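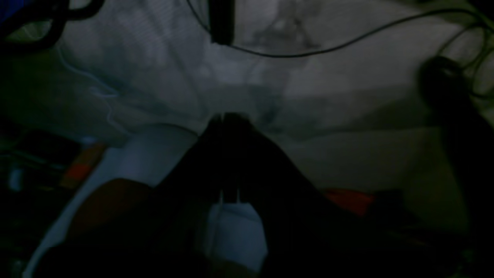 Chrysoula Politis escreveu-me a dizer que passar lençóis a ferro é uma perda de tempo e que quem o faz devia ter vergonha de o confessar em público. Confesso em público. Passo lençóis, passo fronhas e, em dias maus, passo panos de cozinha.

A Chrysoula argumenta que um tecido grande e branco nasce para estar enrugado, que ao fim de uma noite ninguém distingue o engomado do amarrotado. Tem razão quanto à noite. Esquece-se do momento em que se abre a cama e o pano está liso, frio, com os vincos da dobra ainda marcados — são uns dez segundos de hotel caro em casa de gente com prestações.

Reconheço que a parte da dobra é menos nobre. O lençol de elástico continua a ser um insulto à geometria. A minha mãe dobrava-o em quatro gestos, eu faço um embrulho e sento-me em cima. Comprei em maio, na Lazaridis, um conjunto de 70 euros que prometia na etiqueta «não precisa de ferro». Precisa. Precisa mais do que os velhos, que ao menos já desistiram de resistir.

E depois há a questão do branco. Dizem-me que é pouco prático, que mostra tudo, que o cinzento perdoa. Não quero roupa de cama que perdoe. Quero que me denuncie o café, a caneta e a sesta de sapatos calçados, para eu a lavar quando deve ser lavada.

Quanto à vergonha, fica para os que enfiam tudo no armário e encostam a porta com o joelho. Eu também encosto, mas com os lençóis passados.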